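I sold the motorcycle. It took most of August, 14 messages from people asking if it was still available, and one man who wanted to trade me a hot tub.

For anyone who missed the earlier posts, the bike was a Kahraman twin, the smaller one, bought used in Prireston when I believed I was the sort of person who rode to work. I was that person for one spring. After that it lived under a cover in the garage and I visited it now and then with a battery charger.

The first thing I did was write an ad. My ad was too honest. It mentioned the scratch on the tank, the sticky choke and the noise it makes below second gear, which I called "a kind of cough." I got no replies at all. I rewrote it with the words "runs great, minor cosmetic" and my phone started buzzing before I had put the kettle on.

Then came the messages. "Is this available." Yes. Silence. "What's the lowest you'll take." I gave a number. Silence. One fellow asked for a cold start video, then a warm start video, then a video of the odometer, and then told me he was really looking for a scooter.

I also tried Boma, one of those sites where you type in your plate and get an offer on the spot. The offer was instant, I'll give them that. It was also roughly what I'd paid for the luggage rack and the jacket. I closed the laptop and went for a walk.

The buyer, when he finally came, turned up on a Wednesday evening with his own flashlight. He looked at everything. He crouched by the chain for so long that I went in and got him a glass of water. He found the scratch, the choke and a weeping fork seal I had never noticed, and he listened to the cough with his head tilted, like a doctor with bad news. Then he offered me 128 dollars under asking and I said yes so fast I think it worried him.

He rode it home. I stood in the driveway with an envelope and a spare key I had forgotten to give him, so he had to come back, which took some of the drama out of it.

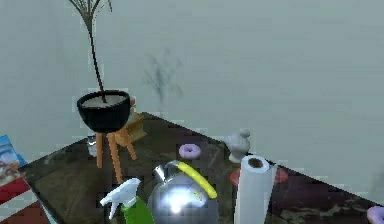

Potted plant on its little tripod stand, box behind.

The paperwork took longer than the sale. Sign the title, send in the release, cancel the insurance, explain to the insurance people that no, I was not replacing it with another vehicle. The last reading on the odometer was 3066 miles, and I'd like to say they were all mine, but the first owner did most of them.

As for the money, I had plans. I spent a good part of it at Workuvwood on lumber for garage shelves - the garage now being free for shelves - and the lumber is currently lying on the floor exactly where the bike used to be. I put the old cover over it.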